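Trorkaswood Community Help > Making and Mending > Robots and Automation

Collecting grasp examples from a bin: how mixed should the objects be, and when do I stop?

Posted by Skekley_Lane in January
Tags: bin picking, training examples, grasping, labelling

I look after a small picking cell and have been asked to gather examples for a model that will choose where to grasp. The arm is a KUKA with a gripper on the end, and it works over a large grey bin. The camera is fixed and doesn't move during a session. Each example is one picture before the attempt, the grasp that was tried, and whether the object came out and stayed out until it was over the drop point.

I have 1218 attempts so far. I started with plain boxes and bottles and the model learned those quickly, so I moved on to household things and toys, five or six in the bin at a time. That was where it went wrong. On the boxes it picks well. On the mixed bin it goes for the middle of whatever is biggest, whether or not that is a good place to hold it.
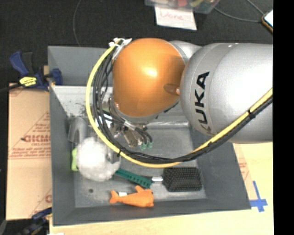
The hairbrush is the worst of them. The model likes the head, and the head is wide and covered in bristles, so the grasp either fails or comes up with the brush swinging. The handle would be fine but it hardly ever tries it. The fish toy is easy if it goes across the body and poor if it goes for the tail. Fluffy things come up nearly every time from anywhere, and I think that is teaching it bad habits.

Things I would like to know:

Should I keep the bin mixed, or do one object at a time until each one works and then mix them?

Is it all right for me to choose some of the grasps by hand? At present they are all either random or picked by the model.

Do I throw away the attempts where the arm or the cables hide part of the bin in the picture? The cable loop sticks out a fair way on ours and I have a lot of these.

How many attempts per object is enough? Someone at work said 400 each and I can't find where that figure comes from.

One session is a morning, so I can't just leave it running for a month. The bin is clamped and I have tape on the table to show where its corner goes, so the position is at least the same each time.

Edited at 1710 to add: the gripper closes the same amount every time. There is no force reading. Success is decided by me looking at it and pressing a key.

Bronisława Rutkowska
Marked as helpful by the poster

I'll take them in your order.

Keep it mixed. If you train on one object at a time you get tidy pictures with a clear floor round each thing, and the model never sees a handle lying against something else. The bin you want it to work in is a mixed one, so most of your examples should come from a mixed bin. I would still do a short run with single objects, one day at most, and only for the ones that are failing. For you that is the brush. Put it in alone, turn it to a new angle after each attempt, and store those attempts with a note saying they were single. Later you can train with and without them and see what they did.

On choosing grasps by hand: yes, do it, and record that you did. Every attempt should carry a field saying where the grasp came from. We use three values, random, model and person. Your trouble with the brush is a common one. Random points land on the head more than on the handle, as the head has more area. The model then sees plenty of attempts on the head, a few of which worked, and next to none on the handle. It has no grounds for preferring the handle. A couple of dozen hand-picked grasps on the handle, at different angles to the bin wall, will probably shift it more than another thousand random ones.

Please also pick some bad ones by hand. If every grasp marked "person" is a success then the model can end up with a very rosy view of handles. Try the very end of the handle, and try along it instead of across it. Keep the failures.

The hidden views depend on when the picture is taken. If your "before" picture is taken with the arm over the bin, change that first. Send the arm to a parked position outside the camera's view, wait for the cables to stop swinging, take the picture, then move in. It costs us a few seconds per attempt. Cables are a nuisance for this because they keep moving after the arm has stopped, so make the wait longer than you think you need. A picture with the arm in the way is still useful for other purposes, such as checking afterwards what the gripper closed on, but I wouldn't give it to the grasp model as the starting view.

For the ones you already have, don't delete anything. Mark them. If the grasp point was hidden in the starting picture, leave the attempt out of training. If some other corner of the bin was hidden and the grasp point was clear, keep it in.

As for 400 per object, I don't know where that comes from either. I wouldn't count by object at all. I keep back a set of bins that are never trained on, and run the model on those after each batch. When two batches in a row make no difference to it, I change the objects. Make sure you hold back whole bin layouts. If you hold back single attempts chosen at random, the same layout with one object missing will be in both sets and your score will look much better than it should.

On the fluffy things, limit them. They are close to free successes and they swamp the rest. I allow one soft object per layout. You can also balance it when you train, by drawing fewer of the soft ones, and that saves you collecting again.

Two more points that you didn't ask about.

Write down how you refill the bin. People tend to place things by hand, flat and spread out, without meaning to. We tip ours from a tray. If the brush always lies bristles up in your examples then you have half a brush as far as the model is concerned.

And look again at pressing a key for success. It is fine for one person on a good morning. By late afternoon I was pressing the wrong one, and I only found out when I went back through the after pictures. Take a picture of the bin after each attempt, from the same parked position, and compare it with the one before. If the object has gone from the bin and there's one more at the drop point, that's a success. You can do the comparison by eye at the end of the day for the doubtful ones.

lemham_bench

I would just do loads more. We had the same thing and it sorted itself out when we left it running. Have you tried a suction cup? Most people use suction for boxes and it's a lot easier.

Also check your tape. Ours had crept a bit to one side over a few weeks and every grasp was off by the same amount. It took ages to spot.

Herrera_workshop

I agree with nearly all of what Bronisława wrote, with one difference. I would not rely on tipping from a tray only. When we did that, most things slid to the same wall and lay along it, and we had very few examples from the middle. We now tip from a different side each time, and every 9 layouts I place one by hand to cover whatever has been missing. That might be an object standing on end, or something thin pressed into a corner.

Corners and walls need separate thought on a bin with sloping sides. A grasp that is fine in the middle can put one finger into the wall. If you record a plain failure for that, the model learns the object is bad there, when the trouble is the wall. I use three results: held, dropped or missed, and stopped because of contact with the bin. The third kind goes to training as a failure, but I can pull them out and look at them on their own. It also shows up a bin that has moved.

Suction won't help with a brush or anything fluffy, so I'd stay with the gripper for this set of objects.

If the closing distance is fixed, write it in the file anyway, with the gripper and the fingers you used. Somebody will change the fingers one day. We lost a good part of an autumn's work to that - the new ones were longer, the attempts went into the same folder, and there was no way to tell the two lots apart.

Comments

Skekley_Lane: Thank you, all three. I have added the field for where the grasp came from and moved the parked position out past the bin. I had been taking the starting picture on the way in. I will do the brush on its own tomorrow morning and then go back to mixed.

Bronisława Rutkowska: Good. Keep the old attempts in a separate folder from the new ones, since the starting pictures were taken differently.

Skekley_Lane: Done. Does the tag on a toy matter? It sometimes gets lifted by the tag and then falls.

Bronisława Rutkowska: Leave it on if the real ones will have it. Count it as dropped.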